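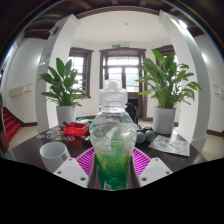 Morkwood gripper budget, planning card

Scope: parts and spares for 2 hand-held grippers, 2025 budget. Site work is billed to Graltico and isn't covered.

Ceiling: 3000 USD
Held for finger inserts: 500 USD

Quotes are due from Doucet and Mutari in September. Ribbed inserts and contact strips are priced as separate lines - don't merge them. Mounting plates stay off the order.

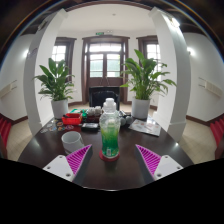 Fingers open on either side of the bottle, coaster underneath.

Open item: shipping terms, Mutari.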